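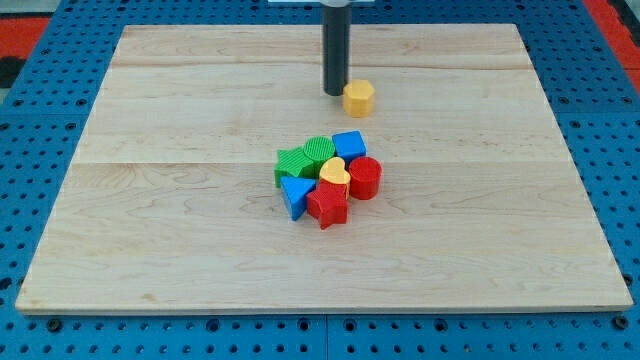 Eight blocks on the board, rod beside the yellow octagon.

How do you score "separate the block from the group" when the blocks start in a mess?

Posted in March by Pierina Barbieri, Bomville

I'm finishing a master's project on instruction-following for tabletop pushing and I'm stuck on the scoring, not the learning. I'd like to hear from people who have had to defend a success measure to an examiner or a reviewer.

The setup is simple. The arm has a plain rod on the end, so it can push but it can't pick anything up. The blocks are the shape-sorter kind in four colours, and they sit on a wooden board. The policy gets a camera image and a typed instruction, and puts out a small movement of the rod in the plane of the board. It was trained on 300 demonstrations that I drove by hand. Instructions come in several families: push one block to another, push a block to a side of the board, bring blocks together, and separate one block from the rest. The last family is the one causing trouble.

For "push the red star to the green cylinder" I have a distance threshold between the two block centres and it works well enough. For "separate the yellow octagon from the group" I started with the same idea the other way around: success if the distance from the target to its nearest neighbour is above a threshold when the episode ends. The photo is the sort of layout I mean. Anyone looking at it would say the octagon is apart from the others.

My problems are these.

First, the number depends heavily on where the blocks were at the start. If the target begins in the middle of the cluster, the policy has to open a path and tends to drag a second block along. If the target begins on the outside, one short push is enough. When I average over both, the result mostly tells you how I laid out the blocks that day.

Second, the policy can pass by wrecking the cluster. If it scatters everything, the target ends up far from its nearest neighbour and the episode scores as a success. I don't think that follows the instruction, and when I had two labellers watch the videos they didn't agree with each other about it. One was happy as long as the target was alone. The other wanted the rest to still look like a group.

Third, I use Votance for the block poses and it loses blocks when they touch. The tops are all ridged the same way and the heart and the star in particular get merged when one is tucked against the other. So the measurement is worst in exactly the layouts that matter for this family.

I also have a baseline that just pushes the target away from the average position of all the other blocks, with no learning in it. On my current measure it does nearly as well as the policy. My supervisor thinks that means the task family is too easy. I think it means the measure is too loose, but I can't show that yet.

Is there an accepted way to score this? I'd rather not invent one if a usable one exists. I can rerun the evaluation but I can't collect more demonstrations, the arm goes back to the teaching lab soon.

Osvaldo Mancuso

I don't know of a single accepted measure. Different groups use different ones and the definitions are often buried in an appendix. What follows is what I used for my own pushing work and it got through review with only small changes.

Split the thing into two conditions and report both. Condition one is on the target: nearest-neighbour distance above a threshold, measured between block edges if you can get them and centres if you can't. With shapes like stars and hearts the centre distance is misleading at close range, a point of a star can be touching another block while the centres look well apart. Condition two is on the rest: the remaining blocks should be no more spread out at the end than they were at the start, within some tolerance. For spread I used the mean distance of each remaining block from the middle of the remaining blocks. It's crude, but a reader understands it in one sentence.

Then you report the share of episodes that meet condition one, and the share that meet both. The gap between those is your scattering problem, stated as a result. I would expect your push-away baseline to fall quite a bit on the second figure whenever the target starts inside the cluster, as it has no way of going around anything. If it doesn't fall, your supervisor is right.

On the starting layouts, don't average over them without saying what they are. Sort them before you run anything. I used two bins, target touching at least one block and target touching none, and a separate figure for each. Generate the layouts ahead of time, save them as overhead pictures, and reset the board by matching the live view against the saved picture with one laid over the other. It's slow and boring but both the policy and the baseline then face the same starts, and you can compare them layout by layout. Paired comparison needs a lot fewer episodes to show a difference than comparing two averages.

One warning about the layout in your photo. If that is close to how some of your episodes begin, then the octagon already meets condition one before the arm moves. Check for that in your set. An episode where the instruction is true at the start should either be thrown out or put in its own bin, where the right behaviour is to leave things alone. I had a batch of these and my success rate was flattering until I found them. A policy that does nothing passes all of them. Run a do-nothing baseline as well, it costs you no robot time, you can compute it from the starting poses.

On the tracking, don't try to fix the tracker during the project. Score from the final image only and annotate that image by hand. It's one click per block. Even for a decent evaluation set that is an afternoon, and it takes the tracker out of the argument. Do the starting images the same way. Move the rod well clear before you take the final image. If it's parked over the board it can hide part of a block from an angled camera, and it puts a shadow on the wood that won't be in your starting image.

For the labellers, their disagreement is useful and I'd put it in the thesis. You wrote one instruction and two sensible people read it two ways. Did your demonstrations settle it? Go back through a sample of the ones you drove by hand and see what you did with the other blocks. If you mostly kept them together then condition two is fair, as that is what the policy was shown. If you mostly ploughed through, it's a bit harsh to mark the policy down for copying you.

Mornon

Just use the human ratings. Metrics for this stuff are all made up anyway. Get more people to watch the videos and take the majority.

Pierina Barbieri

Mornon - I thought about that, but then I can't score the do-nothing baseline in any sensible way, and I'd need the raters again every time I change something. I might keep ratings as a check on the measure.

Osvaldo, thank you, this is very useful. I went through the starting layouts last night and there are indeed episodes where the target was already clear of the rest. More than I'd like. I had been resetting by hand between runs and I think I was leaving the previous target where it ended up. I've moved those to their own bin.

I looked at the demonstrations too. For targets on the outside of the cluster I left the others alone. For targets in the middle I usually nudged a neighbour out of the way and did not go back to tidy up. So your second condition would fail a fair share of my own driving. Would you loosen the tolerance for those, or leave it and report it?

Osvaldo Mancuso

Leave it and report it. Score the demonstrations with the same two conditions and put them in the table as another row. Then the policy is being compared with the person who taught it, and nobody has to argue about whether the tolerance is fair. If your demonstrations fail condition two in the touching bin and the policy fails it about as often, that's a finding about the data.

If you pick the tolerance after seeing the scores, say so. Better to fix it now from a handful of demonstrations and leave those out of the table. A small plot with the threshold along the bottom and the success share up the side also helps, for both conditions. If the order of policy and baselines stays the same across a sensible range then the exact threshold stops mattering much.

Hand annotation will also tell you how bad Votance was. Compare its poses with your clicks on the final images and give the error separately for blocks that touch and blocks that don't. Someone will want that.

Pierina Barbieri

I'll leave it as is, then, and add the row for the demonstrations. The saved layouts are done for both bins and I start the rerun this week. The overlay for resetting works better than I expected, except for the cylinders, which can be turned any way and still match. I'm assuming that doesn't matter for pushing.

Osvaldo Mancuso

It won't matter for a round block. Do check the stars and the triangle, a rotated star next to another block is a different contact and you'll see it in the first push.

Contact the moderators | Copyright remains with the individual posters | Back to top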